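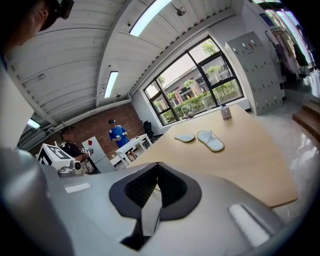 The room has a large black-framed window in the back wall and strip lights on the ceiling.

How to set out guest slippers and a drink on a table

By Bohdan Zhuravel

We keep disposable slippers for visitors at the Wandoritz rooms. They come flat in a box of 200 and need a minute of attention before they look like something you would want to put on. This page covers how I lay out a pair, what goes on the table with them, and how I store the rest.

What you need

A clear table with a pale or plain top
One pair of white slippers, open toe or closed
A mug and a spoon
A dry cloth

Step 1. Sort out the light

White terry shows every bit of fluff, so work near a window if you can. Strip lights are fine for the evening, but they make white and cream look the same. If your box has a mix of the two, pair them up in daylight.

Step 2. Wipe the table

Use a dry cloth on a wooden top. If you have had to use a damp one, leave the table for 30 minutes before you put any fabric down. Terry soaks up water quickly and the soles can mark.

Step 3. Shape the uppers

New slippers have usually been pressed flat. Slide your hand inside and push the upper up with your knuckles, starting at the toe. Do this on both, then run a finger along the edging and pull off any loose threads. Don't cut close to the stitching.

Step 4. Lay them down as a pair

Put the slippers next to each other near the edge of the table, toes pointing away from you. Set down the first one and leave it alone, then bring the second up beside it. I move them by the heel – the soft part at the front dents if you pinch it. One often ends up a little lower than the other, or turned slightly. Nudge it from the heel until the two match.

Step 5. Add the mug

The mug goes at the far end, well away from the slippers, with the spoon standing in it. A plain white mug and a coloured spoon look good on light wood. Don't fill it to the top. Green tea leaves a stain on white terry that I have never got out.
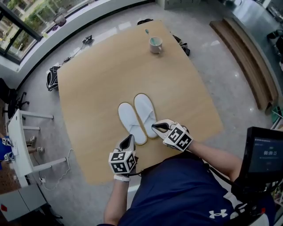

Step 6. Put the rest away

Stack spare pairs sole to sole, six pairs to a bag, and fold the top of the bag over. Keep them off the floor. Ours are on the Osto shelf by the door, with the opened bag at the front.

If they still look flat

Leave them out for 48 hours with a ball of tissue in each toe. This worked on a box that had been under something heavy since August. Take the tissue out before you lay them on the table.

Last updated Tuesday, December 23, 2025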